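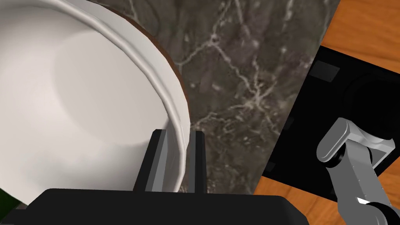

Skostmont Visitor Services: Community Help Desk

Getting to the Mazza monastery without a car

My wife and I intend to spend two nights in Skostmont in September and would like to visit the hill monastery at Mazza. The printed guide states that a bus runs from the harbour, but the timetable at the stop lists no such service. Is the monastery reached by public transport, and must entry be booked in advance?
Posted by Zarlow, Mar 20, 2021

Fulvio Caruso
The harbour service was withdrawn and the guide has not yet been corrected. Visitors should take bus 11 from the railway station to Skerkum and change there for the valley bus, which stops below the monastery gate. The full journey takes about 80 minutes. Tickets for both buses may be bought from the driver. The church is open to all without booking. The library and upper cloister may be seen only with a guide, in groups of no more than 10, and places must be reserved through the visitor office. Shoulders and knees are to be covered in all parts of the building.

hillwalker_s
There is a footpath from Skerkum as well. Steep at the end. We did it in the morning and took the bus back.

Mazza Parish Office
Further to the above, the monastery closes for midday prayer and reopens at 2 pm. Visitors arriving during the closure may wait in the outer courtyard, where drinking water is available. Large bags are to be left at the gate.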